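Building Services Bulletin
Asgate Campus
1 June 2022

Hot water return loop, east wing: findings and changes to the operating schedule

Tenants on the upper levels of the east wing have reported long waits for hot water at hand basins and tea points since October. The complaint was logged against the mixing valves, which were serviced and found to be within tolerance. The fault was then traced to the recirculation loop, and the work described in this item follows from that.

The east wing is served by a central plant with a flow main rising through the services core and a return main of smaller bore. Each level has a branch loop with its own balancing valve. When the system was commissioned, the valves were set by hand and the settings were recorded on a tag at each valve. Several of those tags are missing. Two branch valves on the lower levels were fully open, which let most of the circulating flow short-circuit back to plant before it reached the top of the riser. The upper branches were close to stagnant outside business hours.

Short waits are a matter of convenience. Stagnant branches are a matter of water quality, and the loop has been treated as a priority for that reason. The operating target is to keep the return above the temperature range in which Legionella multiplies, at every branch, at all times. Monitoring only at the plant return does not demonstrate this. A mixed return can read well while one branch is cold, and the plant return sensor gave no alarm during the whole period of complaint.

Replacement of the balancing valves

The manual valves have been replaced with Plasetti thermostatic balancing valves. Each closes progressively as the water passing through it approaches the setpoint, so that flow is pushed toward the cooler branches. The valves have a disinfection bypass and do not need to be reset by hand after a thermal flush. Isolation valves were fitted either side of each unit, together with a strainer upstream. The original installation had no strainers on the branches, and scale was found in the seats of 3 of the old valves when they were cut open.

Pipe insulation was removed over short lengths to allow the work. It has been reinstated at the original thickness, except behind the level 4 riser door, where the clearance is too tight for preformed section and flexible sheet has been used. That length will be noted on the as-built drawings as a departure from specification.

Circulating pump

The existing pump was running at fixed speed against a time clock that shut it down overnight. The clock had been enabled as an energy measure. It has been disabled, and the pump now runs continuously under differential pressure control. The Beaudoin controller already fitted in the plant room had a spare output suitable for this purpose, so no new panel was required. Total controls cabling for the job came to 130 metres, most of it in existing tray.

Continuous running will increase pump energy, though the lower average speed offsets part of the increase. Standing heat loss from the loop will also rise overnight. Both will be metered separately until the end of the financial year, and the figures will be reported in a later issue.

Monitoring

Strap-on sensors have been placed on the return leg of each branch, downstream of the balancing valve, and are read into the Orus logging platform. An alarm is raised if any branch stays under its limit for longer than 80 minutes. A shorter delay was tried first and produced nuisance alarms each morning during the period of heaviest draw, when cold make-up enters the storage vessels. Strap-on sensors read slightly lower than pocketed ones, and the limits have been set with this in mind. They should not be compared directly with readings taken at the outlet with a probe thermometer.

Outlet checks continue on the monthly schedule. Sentinel outlets are the nearest and furthest on each branch. Little-used outlets remain on the weekly flushing list, and tenants who have taken a sink or shower out of use should report it through the service desk so that it can be added. Capping an outlet and leaving the pipe in place creates a dead leg. If an outlet is no longer wanted, the branch pipe has to be cut back to the main.

What tenants should expect

Hot water should arrive at upper level basins noticeably sooner than before. Some discolouration is possible for the first few draws after the work; run the tap until it clears. Water that remains discoloured, or a tap that stays cool, should be reported with the room number and the time of day. The west wing loop has the same original valves and will be surveyed next, starting from the plant room and working up the riser. 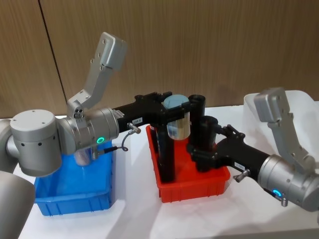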